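Calter Arm Kit: handout for week 8

January 2024

Bring this to lab along with your notebook. We've spent the last few weeks on joints, frames and reach, mostly on the whiteboard, and now we get to use a real product to think with. The kit is the Calter, a small desktop arm sold by Karnuvley, and the software that comes with it is called Nokel. I've had the kit for most of a semester and I like it a lot! I'll also tell you where it annoyed me, because part of your assignment is to write a fair review of it.

## What you're reviewing

The Calter comes as a full package:

- the arm, already assembled, with its gripper
- a controller and power supply
- a stop button on a long cable
- one license of Nokel per bench, with the simulator included
- a printed setup guide (short, and pretty good)

There are two ways to work with it. You can drive the physical arm on the bench, or you can open a simulated room in Nokel and drive the same arm there. Programs move between the two without edits, at least in theory. We'll get to the theory part below.

The arm has a rated payload of 200 grams. Please write that number on the inside cover of your notebook, because every year someone designs a lovely project around lifting a full water bottle. Two hundred grams is a small apple, a bunch of markers, a circuit board. It's plenty for what we do.

## Words we'll use

**Base frame.** The coordinate system fixed to the bottom of the arm. All the positions you type into Nokel are measured from here unless you tell it otherwise.

**Tool point.** The spot between the gripper fingers. When you say "go to," this is the thing that goes.

**Approach.** The last stretch of motion before contact. In Nokel you set an approach distance and an approach direction, and I can't say enough nice things about how they did this. You pick the target, drag a little arrow, and it fills in the waypoint for you.

**Clearance.** Space between the arm and anything it shouldn't touch, including the box or bench it's mounted on. Students forget the mount all the time.

**Singularity.** A pose where the arm loses a direction of motion. We covered the math in October. The Calter warns you with an orange bar on the joint panel and slows down as it gets near one, so you can watch the idea happen in front of you.

## The top-down approach

Most of your first programs will use a top-down approach: the tool point moves above the target, the gripper turns to face the table, and the arm comes straight down. It's easy to plan and easy to check. It also fails in ways that are easy to understand, and that makes it great for learning.

The elbow does something interesting here. For a target close to the base, the arm has to fold up high so that the wrist can come down steeply. The closer the target, the sharper the fold. Look at the elbow and wrist together and you can often guess which joint will hit its limit first.

In the simulated room, the yellow arm is bent up into a peak with its gripper pointing straight down at a low black object right next to the gray box it's mounted on. Sketch the side view in your notebook and mark the upper arm, the elbow and the wrist. Then draw what you think the pose would look like with the same target moved twice as far out. 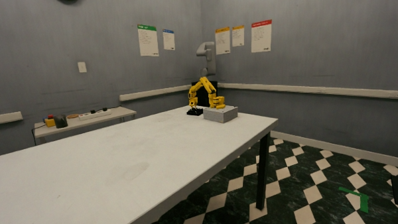

Does a program that works in the simulator still need to be tested slowly on the real arm?

Every program needs a slow first run on the bench, because the simulator leaves out cable drag, loose mounting screws and small errors in where you set the part down.

Set the speed slider to its lowest mark for that first run and keep one hand on the stop button. Once you've seen the whole motion go by cleanly, bring the speed up a step at a time. I know it feels slow. Use the time to watch the joint panel.

## What the kit does well

The simulator loads fast, even on the older lab laptops. You can pause it mid-motion, grab a joint, move it, and see the tool point follow. I used to teach forward kinematics with cardboard strips and brass fasteners (I still have them, and they're still fun), but this gets us there in one class.

The teach mode is a delight. Hold the button on the wrist, push the arm by hand, let go, and the pose is saved. The arm is light to move and stays put when you release it. People who were nervous around machines tend to stop being nervous after two minutes of this.

The logs are plain text. Every move, every grip, every warning, one line each, with a time stamp. You can open a log in any editor and search it. If your program did something strange, start with the log before you start changing code.

Repairs are simple too. We wore out a set of finger pads last term, and swapping them took one small screwdriver and a few minutes.

## What I'd change

Grip feedback is thin. The gripper reports open, closed or "holding," and "holding" only means the fingers stopped before they fully closed. It'll happily tell you it's holding when it has pinched the edge of a part and is about to drop it. Plan for that. A small lift and a second check is a good habit.

Part libraries in the simulator are limited. You get blocks, cylinders and a few uneven shapes. Anything else you have to import, and the importer is fussy about units. If your part shows up as big as the room, it was saved in the wrong ones.

The price is $700 per bench for the school package, and the second-year license costs extra. I think it's fair for what you get, but I'd like the renewal terms printed somewhere easier to find than the last page of the guide.

I also tried the Bodnár kit, which is the other one students ask about. It has a stronger gripper and a nicer case. Its simulator is a separate download, though, and programs need hand edits before they run on the arm. For a shop floor I might lean that way. For this course I'd pick the Calter again.

## Lab task

Work in pairs. One person runs the software and the other watches the arm, then trade.

1. Open the starter room in Nokel and place a low part close to the mount.
2. Build a top-down approach with a clearance of 13 millimeters above the part. Run it in the simulator and save the log.
3. Move the part outward in small steps until the orange bar comes on. Write down the position and all the joint angles.
4. Repeat step 2 with the part turned 45 degrees. Note which joints changed and which stayed the same.
5. Send the program from step 2 to the bench arm. Slow run first. Save that log too.
6. Compare the two logs line by line. Mark any place where the times or positions differ and write a sentence on why you think so.

If the arm stops with a red message, leave it where it is and read the message out loud to your partner. Most of them are clear. The one that says "path not valid" covers several different problems, so check clearance to the mount before anything else.

## Writing the review

Two pages, typed. Write it for a teacher at another school who has some money to spend and has never used a desktop arm. They'll want to know how long setup took you, what went wrong, what you learned from the simulator and what you only learned at the bench. Include at least one short piece of your log as evidence, and explain it in normal sentences.

Please be specific. "The software is easy" doesn't help that teacher. "We built our first approach without opening the guide, then lost half the period to a units problem" helps a lot. If you loved something, say so and say what it let you do. If you think I'm too soft on this kit, I'd really enjoy reading why!

Reviews are due at the start of the next lab. Put both logs in the shared folder with your bench number in the file name.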